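Comparing two hand-held gripper setups at home – which fingers for bedding and soft stuff?

Posted in: Grippers and end effectors

PlornelPat
Hi all! Long-time reader, first time asking anything. I've been trying out hand-held grippers at home since June (the kind you carry through a chore yourself while the camera on the tool records what the fingers are up to), and I'm stuck on which fingers to keep. I have a set of Undudow fingers, the rigid yellow ones with the long slot in the face, and a set of Skadach fingers, which are softer and a bit wider at the tip. Same body, same trigger, same camera mount, so it ought to be a fair fight.

My test jobs are all fabric. Pinch a sheet by a fold and pull it flat, lift a pillow by its corner, move a pillowcase from one end of the bed to the other. The Undudow pair grabs a fold really nicely but lets go early if I pull at an angle. The Skadach pair hangs on at any angle, but it keeps picking up two layers when I only want one, which drives me up the wall! I logged 803 grabs before I gave up on the spreadsheet, and the slips are close enough that I can't call it from the numbers.

Other thing is the view. With the fingers closed there's not much sheet to see between them, and I can't decide if I should tilt the camera down or leave it alone. These are both with the yellow pair on:
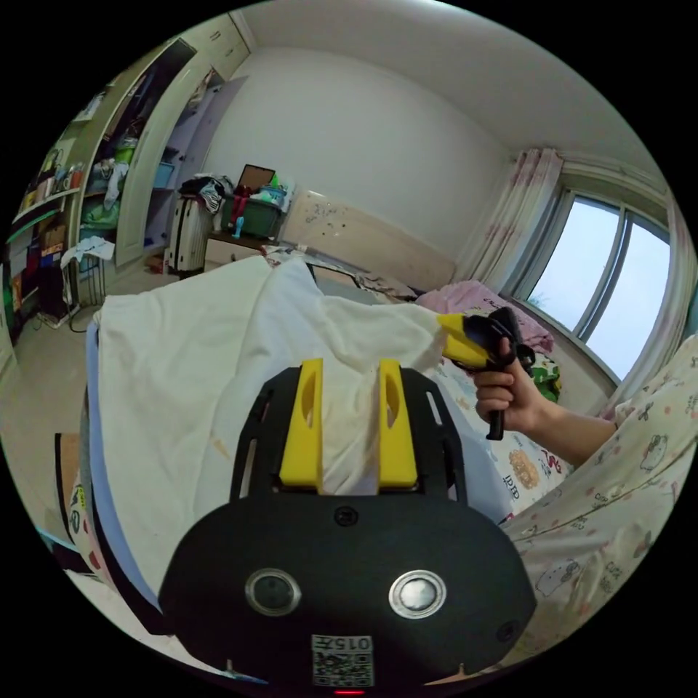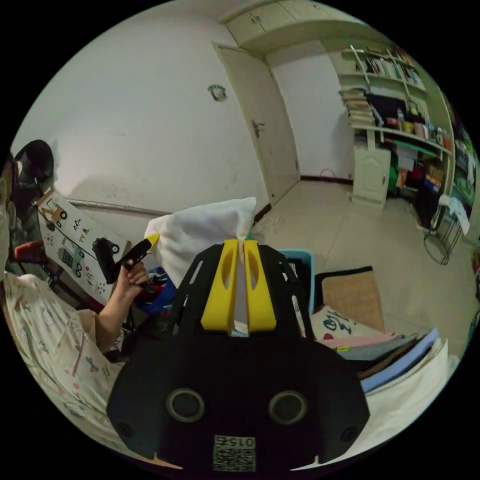 What I'd like to know:

1. Is there a trick to getting one layer only with soft tips, or is that just how soft tips are?

2. Would you tilt the camera, or move it back on the mount?

3. Does anyone here swap fingers between jobs, or do you pick one pair and stick with it so the recordings match?

Thanks in advance, I know that's a lot for a first post.

Sorin Ene
Welcome! I've had both of those pairs on my bench, so here goes.

One layer with soft tips is mostly approach angle. If you come straight down and squeeze, you'll scoop up whatever is under there, and on a rumpled sheet that's nearly always a second layer. Come in low, almost flat to the mattress, touch the fold from the side and close slowly. I also put a strip of smooth tape over the bottom edge of each tip – the lower layer slides off and the top one stays. Ugly, but I've been doing it for 8 months and only change the tape when it starts to peel.

On the camera, leave the tilt alone and move it back if your mount has the room. When I tilted mine I got a lovely view of the tips and lost the rest of the room, and the tracking got jumpy every time I turned toward a plain wall. A little more background at the top of the picture is worth having. Check that both fingertips stay in view through the full stroke, open and closed, before you record anything long.

For swapping, I don't do it in the middle of a set. If you must, log it as a separate set, and redo your open/closed calibration every time. The Skadach tips are thicker, so "closed" isn't the same number, and I lost a whole afternoon to that one.

About your angle slips with the rigid pair: check the screws at the base of the fingers. Mine had worked a hair loose and the pair was splaying under side load. It took me 3 tries to find it.

dunleavy_fan
just get the Dunleavy ones, way better. I've done 800 towels with mine no problem

PlornelPat
Sorin, thank you!! I checked the screws and the left one did have some play in it, so half my angle numbers might be junk. Going to tighten everything up, try the tape on the soft pair and start the log over. @dunleavy_fan do those fit the same mount, or did you have to print an adapter?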